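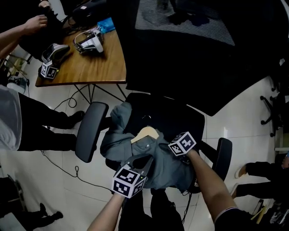 Una prenda gris azulada a medio colgar, con la percha de madera asomando junto al cuello.

Confieso que llegué a esta entrevista con una montaña de ropa esperándome en casa. Una silla, concretamente. La silla de mi dormitorio lleva meses sin que nadie se siente en ella, y cuando se lo conté a la persona con la que había quedado, se echó a reír antes de que yo terminara la frase. «Todos tenemos esa silla», me dijo. «Yo la tuve catorce años».

Mi entrevistada lleva Danladi, un pequeño servicio de orden para casas, talleres y oficinas, y prefiere que no ponga su nombre porque, según ella, sus clientes no quieren que se sepa quién les ordena el armario (¡y la entiendo perfectamente!). Antes trabajó en la tintorería Savari, y de ahí le viene casi todo lo que sabe de perchas. Hablamos un buen rato con un café delante y yo tomé más notas de las que pensaba.

Empezamos por lo básico, cómo se cuelga una camisa. Yo creía que sabía. Pues no. «La gente mete la percha por abajo, tira hacia arriba y acaba forzando el cuello», me explicó. «Apoya la prenda en algo, ábrela un poco, mete primero un hombro y después el otro. Y cuando los dos estén en su sitio, la levantas por el gancho». Le pregunté si valía apoyarla en el asiento de una silla y me dijo que claro, que una silla es una mesa baja, siempre que la prenda se vaya de allí en cuanto esté colgada.

Con los botones es más flexible de lo que yo esperaba. Abrocha el primero y el tercero y deja el resto. Si es una chaqueta, ninguno. Y el cuello se coloca con los dedos al final, nunca antes, porque al levantar la prenda se vuelve a mover todo.

Le hablé entonces de los sitios donde trabaja mucha gente junta, que es lo que me interesaba para esta página. Talleres con mesas llenas de piezas y cables, sillas de oficina por todas partes y las chaquetas donde caigan.
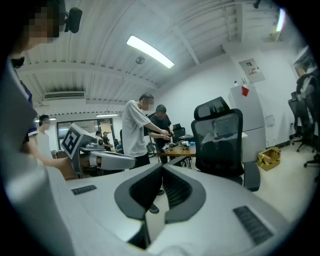 «En un taller el problema es que las manos están siempre ocupadas», me contestó. «Uno entra, tiene calor, se quita la chaqueta y la suelta en el respaldo más cercano. Luego alguien necesita esa silla y la chaqueta pasa a la mesa, y de la mesa a otra silla. He visto chaquetas hacer más kilómetros que sus dueños».

Su primer encargo de ese tipo fue en Rosmont, una nave de trabajo compartido. Fue en septiembre, con el cambio de tiempo, que es la peor época: por la mañana todos con manga larga y a mediodía todos en camiseta. Le pidieron un armario grande. Ella miró el plano, midió y dijo que no. «Un armario tiene puerta, y la puerta es una excusa para no colgar nada. Les puse percheros de pie. Treinta perchas de madera en total, y ni una más».

Me sorprendió lo de limitar las perchas, la verdad. Yo habría comprado de sobra. Según ella, las perchas vacías se enganchan entre sí y se caen al suelo, y cuando alguien tiene que pelearse con ellas vuelve al respaldo de la silla. También me dio su opinión sobre las de alambre, que no puedo reproducir entera. Digamos que no le gustan nada.

¿Y por qué de madera? «Por los hombros. Una chaqueta pesa, y en una percha fina se le quedan marcas como dos cuernecitos. La madera reparte mejor. Y si lleva la barra de abajo, cuelgas también el pantalón y te ahorras otra percha».

Lo del perchero de pie tiene más miga de lo que parece, porque casi todo el mundo lo arrincona.

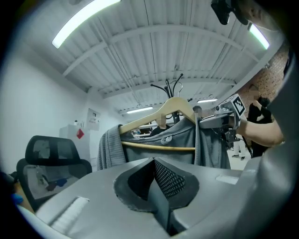

Ella lo prefiere de paso, donde se tropiece con la vista al entrar, y con espacio para rodearlo. Si hay que apartar una silla para llegar, ya no sirve. También insiste en repartir el peso: el abrigo gordo a un lado y otro parecido enfrente, que más de un perchero se ha ido al suelo por llevarlo todo en el mismo gancho.

En Kollbridge, una academia de costura donde estuvo después, gastaron 1.718 euros en muebles para ordenar antes de llamarla. La mitad acabó en el trastero. «Me dio pena, eran bonitos, pero los cajones estaban a dos pasos de más». Dos pasos de más, lo apunté con mayúsculas.

Antes de despedirnos le pregunté qué hacía yo con mi silla. Esperaba un método y me mandó colgar tres prendas esa misma noche, las de arriba, sin mirar las demás. Colgué la camisa de lino, una rebeca y un vestido que daba por perdido desde la boda de mi prima. La silla sigue llena, pero ya se le ve un reposabrazos.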